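Chapter 7
Work Surfaces and Their Frames

7.1 Scope of the chapter

Chapter 6 treated the floor and its loads. The present chapter deals with the horizontal surface on which bench work is done, the frame that carries it, and the hardware fixed along its edges. Storage under the bench is left to Chapter 8. Readers who have not worked through the section on deflection (6.4) should do so first, as the same notation is used here without further definition.

A work surface is specified by four properties: flatness, stiffness, finish, and edge condition. Flatness is measured with the top unloaded and again with the design load at midspan. In the Flekdale survey, Nyitrai and Bergmann inspected 781 benches and rejected 49 on flatness alone. Most of the rejected tops had been fastened to the frame at the corners only.

Finish is often treated as a matter of taste, but it affects the work. A plain white top shows dirt well and small pale parts badly. A high-gloss top throws glare from overhead lamps. Light, patterned finishes in beige or gray fall between the two — they hide fine scratches, although a dropped screw may be harder to find on a strongly veined pattern. 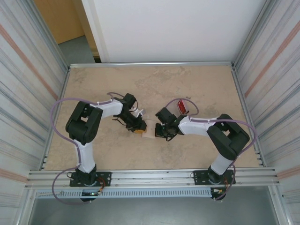

Aluminum rail is the usual choice where fixtures must be moved from time to time. A mounting plate bolted to the rail transfers its load to the frame and leaves the top free of holes. The plate should bear on the rail over its full width. Takács recommends checking bolt torque after the first 100 hours of use and again whenever a fixture is shifted.

Cables need slack at every moving joint and a fixed point near the edge of the bench. Loops that cross the working area should be kept clear of the hands and of any sharp corner. The Grello method, described in 7.5, assigns each cable a route before the fixtures are placed.

7.2 Terms used

Top: the surface itself, excluding trim.
Front rail: the frame member nearest the operator.
Reach: the horizontal distance from the front rail to the farthest point of regular work.
Clear span: the unsupported length between two frame members.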